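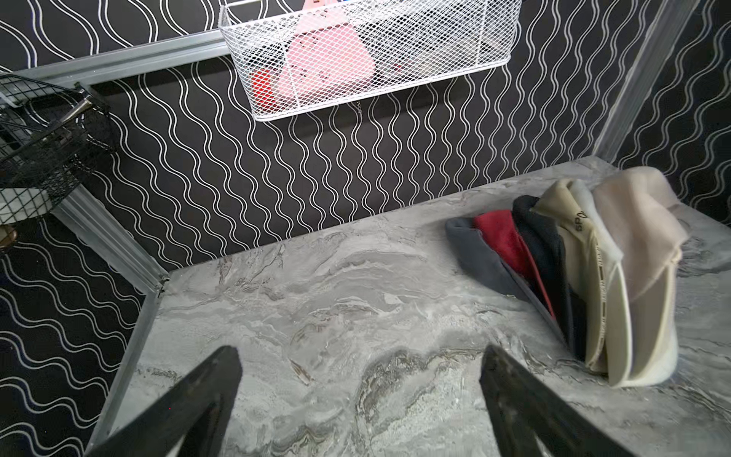
File folding

File folding, also called upright folding, is a method of storing clothing and soft accessories in which each piece is folded to a common height and stood on its folded edge, one behind another, in the manner of papers in a filing drawer. It is used for T-shirts, knitwear, tea towels and, with some changes, for soft caps.

Method

A garment is laid flat, the sides and sleeves are brought in to make a long rectangle, and the rectangle is folded in halves or thirds until it can stand unaided. Thin cotton needs an extra fold. Heavy fleece usually needs one fewer, and tends to spring open if packed at the end of a row. Rows are commonly begun against a wall or divider, and graded by colour or by weight of cloth. Tops that lean are normal in a part-filled row.

Drawer depth sets the folded height. The Wometti drawer insert, sold in Clarnham from September 2019, is 454 mm wide and 284 mm deep from front to back, and takes two rows of adult shirts. The larger Ledesma tray is 881 mm wide and is intended for wardrobe shelves.

Caps

Baseball caps are not folded in the strict sense. A soft, unstructured cap can have its back panels pushed into the front of the crown, after which caps are nested with the visors facing one way. Structured caps lose their shape under this treatment and are generally kept crown up on a shelf – Clarnham retailers advise leaving the strap fastened at its usual setting. Caps with a metal slider may mark pale fabric and are best kept apart from knitwear.

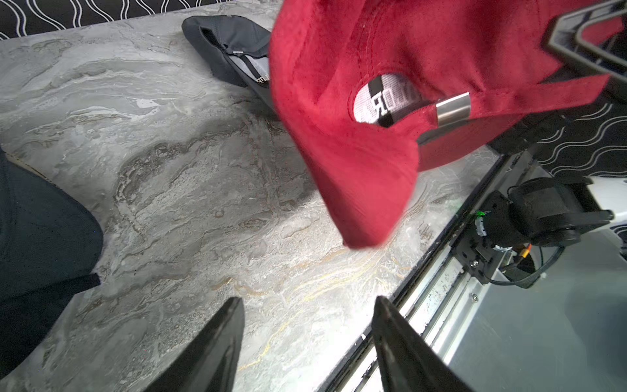
Red baseball cap with a metal strap slider at the back opening; a black cap rests behind it.

Reception

The Rander Household Survey, a postal survey of Clarnham homes, found that 43 per cent of respondents stored at least one drawer of clothing upright. The most frequent complaint was that rows collapse once several pieces have been taken out. Bookends and shoebox lids are common remedies.

See also

Drawer divider
Linen press
Hat storage

This page was last edited on August 17, 2025.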